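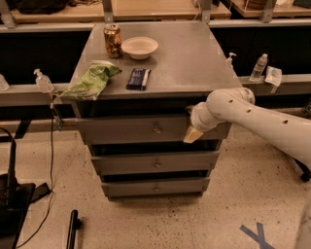 Where do people in a shared workshop put their snacks when there is a drawer within reach?

Mostly on top of it. In our survey the flat top of the cabinet was by far the most common answer, and the drawers came third, after coat pockets and bags.

Verkura: snacks and small storage in the Kimero workshop
Second-year group project, Everyday Product Use module

Background

The Kimero workshop is on the ground floor of the Panagiotou building. Students are in and out of it all day and many of them eat there between sessions. The proper kitchen is two floors up. A low cabinet was put in the workshop for food and personal bits, but most of it ended up being used as a table. Our project, which we called Verkura, looked at why, and at whether small changes would get more of the food put away.

We limited ourselves to dry and sealed items: cans, bags of crisps, wrapped bars, and the bowls people use for sharing. Hot food and anything that needs a fridge were left out.

What we did

The survey was a single sheet, left by the sign-in book for two weeks in April. We got 38 sheets back. We then talked to 9 of the people who had filled one in, for a few minutes each, while they were on a break. We also tried a set of four items on the cabinet ourselves: a can, a shallow white bowl, a bag of crisps and a wrapped bar. Each of us had to put the four away and get them out again, first with no instructions and then with a label on the drawer.

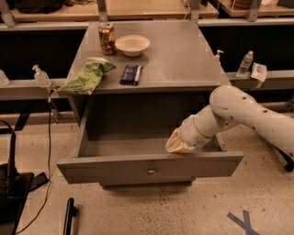

Figure 2. Drawer open and empty, all four items on the cabinet top.

What we found

The reason people gave most often was that they forget about food they can't see. One said she had bought the same kind of bar three times in one week and found the first two later. The second reason was that nobody was sure whose drawer it was. With no name or label on it, people took it to be somebody else's and left it shut.

The items behaved differently too. The can was easy to leave on top, as it takes up little room and stands up by itself. The crisps were the awkward one. A bag has no flat side to speak of, and if it is put down near the front it tends to droop over the edge, right above where the drawer opens. Three of us knocked it at least once while reaching for the knob. The bowl was left out by everyone in the first round. When asked, we all said a bowl belongs on a surface, even an empty one.

The label made more difference than we expected. It only said SHARED SNACKS - PLEASE USE, on plain card. In the second round the bar and the crisps went into the drawer every time, and the can most times. The bowl still stayed on top.

Costs

We had a budget of £200 from the department and spent very little of it. The card and tape came from stores. We looked at a drawer divider from the Plekedden range but did not buy it, as it would have left too little space for a full bag of crisps.

Changes we would make

The survey should have asked how long people keep food in the workshop. Several of them wrote this in the margin anyway - usually less than a day - and it would have been useful to have it from everyone. We would also run the trial with people outside the group, who had not already talked about drawers for a month.

The label is still on the drawer and the workshop has agreed to keep it there until the end of term. We have asked for a second one, for cutlery.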